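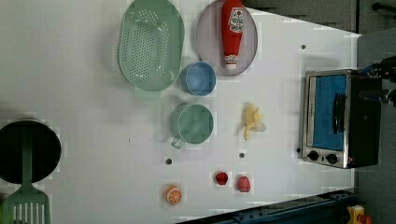
my sister-in-law reckons you can't cook properly in a kitchen with one metre of worktop, and that I should stop trying until we move house. Well! I have now been cooking in one for 39 weeks and I have OPINIONS, so settle in, this is a thread about tiny kitchens and why I love mine.

2/ Background for new people: we rent the top floor of a terrace in Cendport, up the hill past the old ferry office. The kitchen used to be a landing. It has a sloping ceiling, one window and a two-ring hob, and I bang my head on the same beam every morning when the kettle goes on.

3/ Best thing I ever did was take everything out of the cupboards and only put back what I'd used that month. I did it in January when it was too wet to go anywhere. Three boxes went to the charity shop on Brandes Street and I have missed exactly one thing (the big casserole, RIP).

4/ Colanders! I had two and a sieve. If you're only keeping one, keep one with a flat base, so it can stand in the sink while you wrestle the pasta pan with both hands.

5/ Somebody asked about the table. It's where all the chopping happens, and the rolling out, and the eating, and my tax return. Pale top, wipes down in seconds, though turmeric is still the enemy. Bicarb paste, leave it for 40 minutes, wipe, repeat, mutter.

6/ Two rings means planning. Rice goes on first, then off the heat with the lid on and a tea towel round it — it sits there quite happily while you use the ring for something else. It stays hot for ages and comes out fluffier than when I used to fuss over it.

7/ One-pan things we eat constantly: lentils with a fried egg, sausages and cabbage, that chickpea and tomato thing I posted in the spring. Ketchup on the side for all of them, I will not be taking questions.

8/ Shelves. I put up a long one from Truvwood right over the door, where there was only wall, and now the flour, the jam pan and the cake tins live up there. You do need a step. The step lives behind the fridge. It's a system!!

9/ Wash up as you go. I know, I know, your mum told you, mine did too and I ignored her for years. With a sink this size there is no "leave it to soak", because then you haven't got a sink.

10/ Several of you wanted the name of the hooks: they're Tilix ones, the stick-on sort. They hold a frying pan fine on tiles but fell straight off my painted wall at two in the morning and frightened the life out of us.

11/ Next up I'm attempting bread in the little oven, which only fits one loaf tin if you put it in sideways. Recipes for small loaves very welcome, especially anything with seeds in. Will post the results, even the flat ones.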